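Gripper weekend, sort of

Quick one, it's late and I have to be up at 6. Finally got the left arm to hold on to a part without squeezing it to death. Took most of Tuesday night plus two bags of pretzels.

So the problem was the wrist. Every time it turned past a certain point the grip would go soft for a second, then clamp back down way too hard. I blamed the code. Rewrote the grip routine from scratch, same thing. Swapped the power supply, same thing. Noemi came by the shop, wiggled the cable and the fault popped right up. Bad crimp. Great.

New crimp, new strain relief, ran it again. 248 picks logged, 201 good. Not amazing but last week I was happy with ten in a row. Most of the misses are on the right hand, which still opens late and I havent touched its settings since August.

Also moved the whole job over to the yellow shelf. Old table was too low and the arm kept running out of room at the elbow. Should of done that months ago.
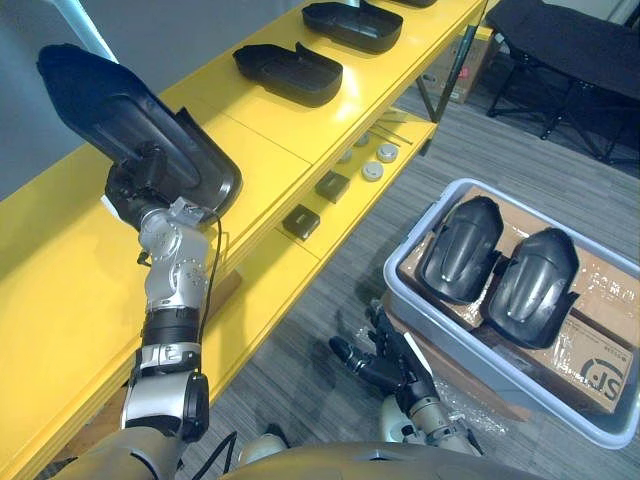

The black molded parts are a pain to grab, by the way. Curved, kinda shiny, no good flat spot anywhere. Best luck so far is going for the low end and lifting slow. Go fast and it swings.

Still to do:
right hand timing
softer pads, Clyde says he has some rubber sheet
a real e-stop, not the one on the extension cord
label the spare cables before I lose them again

Dwayne wants to try sorting out of the bin next. Maybe. Right hand first.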